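Prillard table surface oil, 1000 ml: long-term review
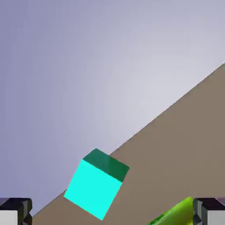

Prillard sells this oil for indoor timber furniture, mainly tables and desks. It is a blend of plant oils and hard wax in a low-odour solvent, supplied in a screw-top tin. I applied it to a solid beech dining table in August and have used the table daily through the winter. The table was sanded back to bare wood first, finishing with a fine grit.

Preparation

The label asks for bare, dust-free timber and a room temperature of at least 20 degrees. Both matter. A test board left in the cold garage was still tacky the next evening, and dust from my first sanding pass showed up as small raised points under the second coat. Vacuum, wipe with a cloth dampened in white spirit, then leave the surface alone until it has dried off.

Stir the tin, do not shake it. The wax settles to the bottom and takes several minutes with a flat stick to work back in. If you skip this the first coat is thin and the last third of the tin is too thick to spread.

Application

I used a lint-free cotton pad. A brush also works but leaves too much material at the edges, where it collects underneath and sets as a hard lip. Put on a thin coat, wait 20 minutes, and wipe off everything that has not soaked in. The wiping stage is more work than the application. Patches that I missed dried glossy and had to be cut back with a fine abrasive pad.

Prillard recommends two coats. I put on a third over the end grain, which was still drinking it in. Drying time between coats was overnight, as stated. Full hardness is another matter: the label says one week, but a warm mug left a faint ring on day nine. It came out with a light rub and a little fresh oil. I would allow two weeks before putting anything hot down.

Rags soaked in this type of oil can heat up and catch fire by themselves. Lay them flat outdoors to dry, or soak them in water before disposal. The warning is on the back of the tin in very small print and ought to be on the front.

Results

The finish is matt with a slight warmth. Beech went a shade darker and a little more yellow than the sample card suggests. Water beads for the first few months and then starts to spread, though it has not marked the wood if wiped up within the hour. Red wine left for an evening did leave a stain, which needed local sanding.

The Stulleo hard oil I used on the previous table resisted wine better but scratched white, and could not be patched without a visible border. Prillard's repairs blend in well.

Coverage was good. After the whole table and its four legs there was over half the tin left. A skin had formed on the remainder by spring, so decant it into a smaller jar.

Rating: 4 out of 5. One mark off for the curing time on the label.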